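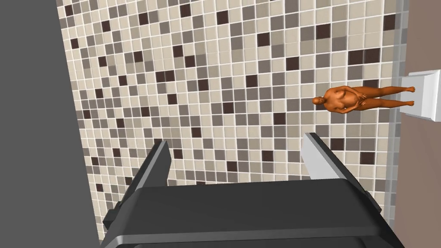
Nadiia Pylypenko sets the grout joint before she chooses the tile. The order surprises most clients of Urar, the small tiling consultancy where she writes specifications for bathrooms and commercial kitchens.

"The joint decides the layout," she says. "Manufacturers publish a nominal size and a work size. If the tile is sold as 300 millimeters, I want the measured size of the batch, and I want the spread within it. The spread tells me the narrowest joint I can ask for."

Her usual rule is a joint at least three times the variation in facial dimension across the batch. For rectified tile the result is small, and she still will not go below two millimeters on a wall. Pressed tile with a cushioned edge gets more. She measures 10 pieces from different boxes with a caliper and writes the readings on the drawing.

Substrate flatness comes next. Pylypenko checks walls with a straightedge in both directions and on the diagonals, and marks the high spots in pencil. High spots are ground off. Low spots are filled with a patching compound and left to cure before any adhesive is opened.

"Adhesive is not a leveling material," she says. "It shrinks as it cures. If one corner has three millimeters behind it and the other has nine, you will see the edge step in low-angle light, and you will see it every evening."

Her last large job was the wash area at Drultska, a commercial laundry. The walls there had been tiled twice before, the second layer directly over the first. A tap test found hollow areas along the whole lower course. Both layers came off, along with a good part of the render.

Pylypenko specified cement board on a treated frame, taped at the joints, with a liquid membrane called Danko in two coats. The second coat was applied at right angles to the first. She asked the installer for wet-film readings on each coat and received them on Monday, handwritten, with one wall missing. That wall was measured again.

On movement joints she is less flexible. Every internal corner gets sealant, as does every change of plane and every junction with a different material. Grout in a corner cracks within a season or two, in her experience, and water then reaches the back of the tile by capillary action.

"People fill the corner with grout to match the color," she says. "Sealant is made in matching colors. Order it with the grout, from the same chart."

She has opinions about coverage too. In wet areas she lifts one freshly set tile in every 100 and looks at the back. Ridges should be collapsed and the corners fully bedded. Troweling in straight lines, parallel to the short side, lets the air escape. Swirled ridges trap it.

Her current project is a pool changing room for a hotel called Ornari, where the elevation is 270 centimeters from finished floor to ceiling. With a 300-millimeter tile, that would be nine courses exactly if the joints had no width. They do, so the top course will be cut.

"I put the cut at the ceiling," she says. "The floor course stays whole, after we have found the high point of the floor."

The tile for Ornari is due in March. The caliper readings will be taken when the pallets are opened.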